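Subject: Re: [pool-rules] Tiebreaker for the September bracket

I have put up the revised rules page for the Hisgate pick'em pool.

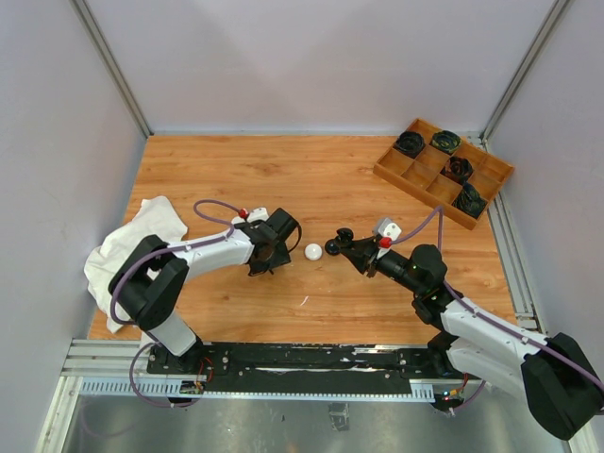

1. Tiebreaker

Kumaresan Kamath wrote:
> Warketti and Acharya both finished on 244 points.
> Does the total-score guess still decide it, or do
> we split the pot?

The guess decides it. Closest total wins, over or under. If both guesses miss by the same margin, the pot is split 2 ways.

2. Late picks

Picks lock at kickoff of the first game – no edits after that. A missed week scores zero. The entry cap stays at 100.

Corrections to the list, please.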